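Skutau Paper Work Surface Mat, Brown
Item 3925
Supplied by Bistdale Institutional Furnishings

Overview | Dimensions and Fit | Care | Trays and Accessories | Ordering | Returns

Overview

The Skutau mat is a brown paper covering for worktables in classrooms, sorting rooms, craft studios and mail rooms. It is intended for institutions that require a plain, uniform surface for daily table work and that do not wish to apply cloth, film or adhesive products to their furniture. The mat is laid directly on the tabletop and may be lifted and replaced at any time.

Bistdale supplies the mat as a single rectangular sheet. It is sold without printing, grid lines or borders. Purchasers who require marked stations may rule the sheet in pencil or wax crayon before it is put into use.

Intended Use

The mat is suitable for the following activities:

Sorting small parts, blocks, beads and counters
Assembling kits and packets by hand
Light craft work with dry materials
Laying out items for inspection before packing
Protecting a painted or coated tabletop from scuffing

The mat is not a cutting surface. Knives, rotary blades and hot tools will pass through the paper and mark the table underneath. It is not rated for contact with food, and it should not be used under planters, aquariums or other sources of standing water.

Appearance

The sheet is an even, medium brown. Small items in strong colors are easily found against it, and the shade does not tire the eyes over a long session in the way a bright white tabletop can under overhead lighting. Slight variation in shade between production lots is normal. Customers furnishing several rooms are advised to place one order for the full quantity.

Fine wrinkles are usual in a paper mat and do not affect its use. They tend to become fewer after the sheet has been laid flat for several days. A curled border may be relaxed by turning the sheet over and leaving it under an even weight overnight. Do not iron the mat.

Dimensions and Fit

The mat should be ordered slightly smaller than the table. Bistdale recommends that a margin of bare tabletop remain visible on the side where the user sits or stands. A sheet that reaches past the edge will be caught by sleeves and chair arms, and the overhang will crease within a short time.

Sheets are cut at the Duggan warehouse to the measurements given on the order form. Please measure the tabletop itself and exclude any edge trim, raised lip or corner guard. Tables with rounded corners may be fitted with a square-cornered sheet, provided that the corners of the sheet fall inside the curve of the table.

Where two tables are placed side by side, a separate sheet should be used for each. A single sheet laid across a joint will tear along the gap when the tables shift. 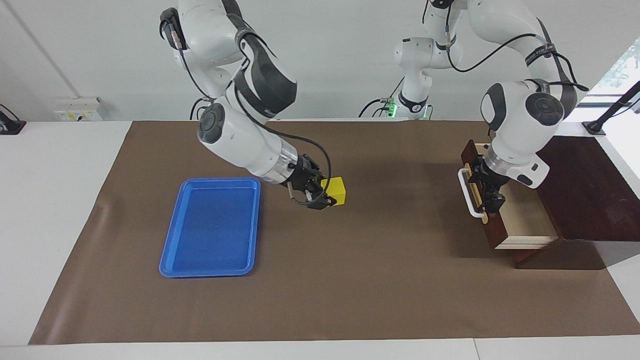

Grata wrote to ask whether a sheet could be taped down along the far side only, since her sorting table is used from the front and she had found that tape on all four sides made the middle buckle in humid weather. Her practice is sound, and Bistdale now recommends it for tables used from one side. Two short pieces of low-tack paper tape, placed near the far corners, are sufficient. Tape should not be run the full length of the border. In rooms where the humidity changes through the day, the sheet must be free to move a little, and a continuous strip of tape will hold the edge while the center rises.

For tables used from both sides, leave the sheet untaped and hold it with flat weights placed outside the working area.

Laying the Mat

Clear the table and wipe it with a dry cloth. Grit left under the paper will work its way through and may scratch the table finish.

Unroll the sheet slowly from one short side to the other. If the sheet has been stored on a roll, place it with the outward curl facing down. Smooth the paper with the flat of the hand, beginning at the center and moving toward the borders. Allow the sheet to rest before placing trays or heavy containers on it.

Do not fold the mat for storage. A fold line will remain in the paper and will cause small cubes and round items to tip or roll.

Care

Dust and crumbs may be removed with a soft brush. The sheet may be wiped with a cloth that has been wrung nearly dry, but it should not be soaked or sprayed. Ink, paint and glue cannot be removed once absorbed. A marked sheet may be turned over and used on its reverse side if the stain has not come through.

Replace the mat when the surface begins to lift or shed fibers. The useful life of a sheet depends on the work done on it. A sheet used for dry sorting will ordinarily outlast one used for craft work by a considerable period.

Trays and Accessories

The mat is often ordered with the Skutau sorting tray, item 747. The tray is molded in blue plastic, with rounded corners, a raised rim and a recessed flat bottom. The rim keeps small cubes and counters from sliding back onto the table, and the low profile allows items to be placed in the tray from any side.

For right-handed and left-handed users alike, the tray is best placed with its long side running from front to back. This position takes up less of the width of the mat and leaves a clear stretch of paper beside the tray for items not yet sorted. The tray should rest fully on the mat — a tray set half on the paper and half on the bare table will rock when items are dropped into it.

Solid-color cubes for sorting exercises are sold separately under item 223. They are available in yellow, red, green and white, with a matte finish that reduces glare. Cubes are sold by the set, one color to a set. Mixed sets are not available at this time.

The following accessories may also be added to an order:

Low-tack paper tape, single roll
Flat table weights, pair
Storage tube with end caps
Soft table brush

The storage tube is recommended for any institution that puts its mats away between terms. Sheets kept upright in an open corner will take on a lean and become difficult to flatten.

Arranging the Work Area

Institutions setting up a sorting station for the first time may find the following arrangement useful. Place the mat so that the user can reach its far border without standing. Set the tray to one side and keep the center of the mat free. Unsorted items should be placed in small quantities, and the supply container should be kept off the mat entirely, on a shelf or side table.

A plain wall behind the table is preferred. Patterned walls, notice boards and open shelving draw attention away from the work, particularly in rooms used by younger pupils. Where the table must stand in the middle of a room, a low screen may serve the same purpose.

Lighting should fall evenly across the surface. The paper has a slight sheen, and a single strong lamp placed low at one end can produce a bright patch. Raising the lamp or moving it to the opposite side will generally correct this.

Ordering

Mats are supplied in packs of 3 sheets, all cut to the same measurements. Packs containing sheets of different sizes cannot be prepared. Institutions with tables of several sizes should submit a separate line for each.

Orders may be placed by purchase order, by mail or through the institutional account page. Please state the item number, the length and width of the sheet, and the number of packs required. Orders received without measurements will be held until the information has been supplied, and a notice will be sent to the contact on the account.

Sheets are shipped rolled in a rigid carton. On receipt, the carton should be opened at the end marked with an arrow. Opening the carton along its length with a blade may damage the outermost sheet — damage of this kind is not covered under the returns policy.

Orders for delivery before the winter closing should reach the Duggan warehouse by the first business day of December. Orders received after that day will be cut and shipped when the warehouse reopens.

Returns

Unused accessories may be returned in their original packaging. Sheets cut to order may be returned only if the measurements differ from those on the order form or if the paper arrived torn, stained or crushed. Wrinkling and edge curl are natural to the material and are not accepted as grounds for return.

To request a return, write to the Bistdale institutional desk and include the order number and a short statement of the fault. Please retain the carton until the request has been answered.

Related Items

Skutau Sorting Tray, Blue, item 747
Skutau Solid-Color Cubes, item 223
Storage Tube with End Caps
Low-Tack Paper Tape

Page last revised 08/09/2020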